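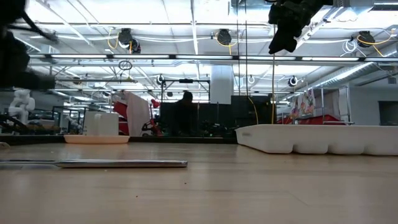 Mug, plate and cutlery tray on one of the tables at Tivudlow, workshop behind.

Notes from the Tivudlow open day, Mar 3, 2021. Typing these up fast so the numbers are down before the budget meeting. Will tidy later, maybe.

Why we went: Skaven (our kitchens side) wants a line in next year's plan for a two-arm table. Cutlery sorting first, other tableware after that if it goes well. I had one page of questions and got through most of it. Parking was bad, go by train.

First thing, floor space. I'd put the table down in the plan as if it were a table. It isn't, for planning purposes. Arms swing out past the sides when folded, and then you have cables, power, somewhere for a person to stand. Our back room next to the dish return is too tight unless the shelving goes. Needs measuring before anybody asks for a quote. Ceiling too – they hang a lot from theirs, ours is low and has the sprinkler pipes.

Second, what the quote leaves out. Reuter had sent us a price before the visit and I took it for the whole thing. It's arms and frame. Not in there: delivery, electrical work, spare gripper fingers, training days, the computer. I asked for the small stuff as a seperate list and the first go at it came to $3180 a year, before anyone has broken anything. Not terrible. But it wasn't in our plan at all. 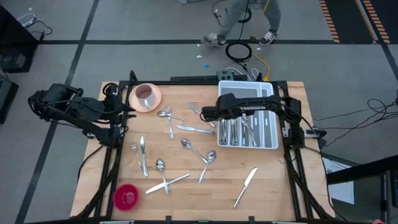

Timo Fröhlich thought we had it the wrong way around: start with the hours of staff time per month, then see what's left for hardware. He would hold back a part of the first year's money and not say what it's for, as something will come up, and going back to finance a second time is worse than asking for more once. He also said to buy the boring spares on day one. Cables, mostly.

I wrote that down twice so I guess I agree. Staff time is our weak spot. We have two people who could look after it and both are already full.

Third, buy or lease. Aledex does leases up to 26 months, and the monthly rate gets better the longer you sign. Problem is our building lease, we may be moving before then. Asked if the equipment can move with us mid-term. Yes, with a fee and a fresh setup visit at our cost. Get that in writing. Buying is simpler on paper, but then it's capital money and that pot closes in June. 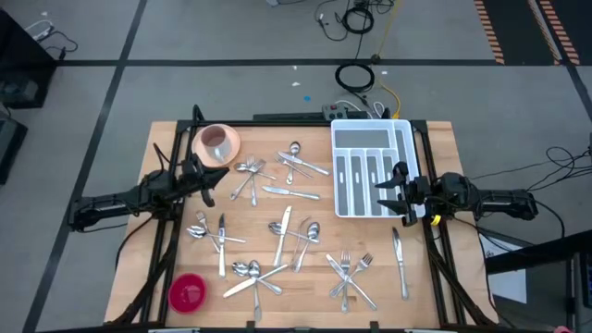
Knives, forks and spoons in small piles, organizer empty.

Cutlery and trays: cheap, but put them in. You want your own from the start, the same stuff you use every day and not some nice showroom set. Ours is three different patterns and half of it is bent. Also duplicates of the trays, we'd need six I think. Goes under consumables, not equipment, or it ends up in the wrong approval queue (ask me how I know).

Things I didn't get an answer on:
– insurance, who to even call
– noise, hard to judge in a busy shop
– lead time on replacement grippers. "Weeks" is not a number
– whether the service visits can be shared with our other site

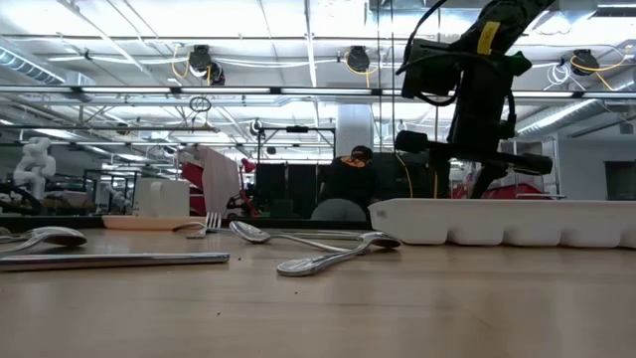 The service one matters most for the total. If both sites can go on one contract the second year looks ok, if not I'd push the whole thing back and do only the room and the wiring first. That part we need whatever we buy, and facilites can start on it out of their own budget.

Coffee was good. Lunch ran out early. More people there than last time, a lot of them with the same questions about money, so we're not behind.

To do: measure the back room, send Reuter the list, get the moving clause from Aledex. Call Timo again once the staff hours are worked out. Draft numbers go in the shared folder tonight, please don't forward them yet.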